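Workshop notebook, Serkemton unit
Battery packs for the survey aircraft: storage, charging and the return from Tveit
May 2025 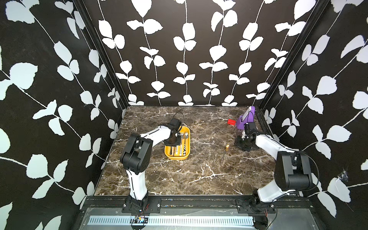 Work cell, patterned walls: white climbing vines on black.

This website uses cookies to improve your visit. By continuing to browse you accept our use of cookies. Accept / Manage settings

Entry continues from the notes on landing gear. The gear matter is closed and the replacement legs are fitted.

The full set of 24 flight packs came back from the Tveit survey in the blue transit cases. The paperwork was complete apart from the cycle card for one pack, which had been left in the vehicle and was found the same afternoon. The field log records 119 flights across the whole job, including the short hops made to check the wind over the ridge. The log does not say which flights were hops. It would assist the workshop if the field team marked these separately in future, as a pack that has been taken up, brought straight down and put back on charge has been treated quite differently from one that has flown a full line.

All packs were left to rest overnight before any reading was taken. Readings were then made at the balance lead with the bench meter and entered on the cards by hand. The charger display was not used for this purpose. It was noted in the winter that the display on the older charger reads slightly high on the last cell, and the fault has not been put right.

Two packs have been withdrawn from flight use. The first shows a slight swelling on the broad face, enough that it no longer slides into the airframe tray without pressure. The second looks sound but has one cell which falls behind the others within a day of being balanced. Both have been marked with red tape across the connector, discharged to the level given in the disposal instruction, and placed in the metal box outside the main store. They are not to be kept "for ground testing". This was done with an earlier pack and it found its way back into a transit case.

The remaining packs are fit for use. Several have scuffed sleeves where the retaining strap crosses them. The straps supplied by Sergate with the last order have a stiffer edge than the previous type, and it is suspected that this is the cause, although the field conditions at Tveit were dusty and grit under the strap would do the same thing. One airframe has been fitted with the old strap and one with the new, and the sleeves will be compared after the next job. Until then the stock of new straps should stay in its bag.

Storage charge

There has been some disagreement between the workshop and the field team on the state in which packs should be kept between jobs. The field team prefers to hold them fully charged so that they can leave at short notice. The workshop view, which is also the manufacturer's written advice, is that packs should be brought down to storage level if they are not to be flown within two days. The following has now been agreed with the unit office.

Packs returning from a job are brought to storage level once the resting period is over and the readings are on the card.

A small reserve is held at full charge for urgent call-outs. The reserve is changed over at each weekly check, and the packs coming out of it are brought down to storage level before going back on the shelf.

The reserve shelf is the upper one on the left of the store. It has a green label. Packs from any other shelf are to be treated as not ready to fly, whatever the indicator lights show.

The field team has asked how much warning the workshop needs before a planned job. An afternoon is sufficient for a single aircraft if both chargers are free. For a job with more than one aircraft, please give notice the day before.

Cold starts

A separate matter arising from Tveit. The log mentions low-voltage warnings on the first flight of several mornings, each clearing within a minute or so of take-off. The packs concerned were not the same ones each time, and none of them gave a poor reading on the bench. The cases had been left in the vehicle overnight. The most likely explanation is that the packs were cold, and the warning should be expected under those conditions, but it is not acceptable to fly on through it as a matter of routine. The pre-flight sheet already calls for a pack temperature to be written down. On the Tveit sheets this column is mostly blank.

The insulated case bought for the Flutudmont job is still in the store and is in good order. It was not taken to Tveit as it does not fit beside the ground station in the smaller vehicle. It does fit if the ground station is turned on its end with the handle facing the door. This was tried in the yard and the door closes properly.

Chargers

The newer charger had its fan cleaned and runs more quietly. The older charger is to be sent away for the display fault. A request has been put to the office, with the purchase record attached, and the workshop will manage with one charger while it is away. The lead with the cracked plug housing has been cut up and thrown away so that it cannot be used again. A replacement lead is on order.

The smoke detector above the charging bench was tested and sounded correctly. The sand bucket had been moved to hold the outer door open during the warm spell. It has been returned to its place beside the bench and a wedge has been provided for the door.

Record cards

The present cards have no space for the strap type, the resting time or the overnight storage conditions. A revised card has been drafted and is pinned to the board for comment. Remarks should be written on the draft itself - please do not send them by message, as the last set was spread over several people's telephones and part of it was lost. The intention is to have the new cards printed before the coastal work begins in September.

Old cards are to be kept with the packs they belong to and stapled behind the new ones. The cards for the withdrawn packs have gone into the grey folder.

Outstanding

Older charger to be collected from the front desk by the carrier.
Temperature column to be raised with the field team at the next briefing.
Strap comparison, after the next job.
Disposal of the red-taped packs. The collection service requires a form signed by the unit office, and the form has been handed in.
Key to the upper store cupboard is stiff and needs a little graphite.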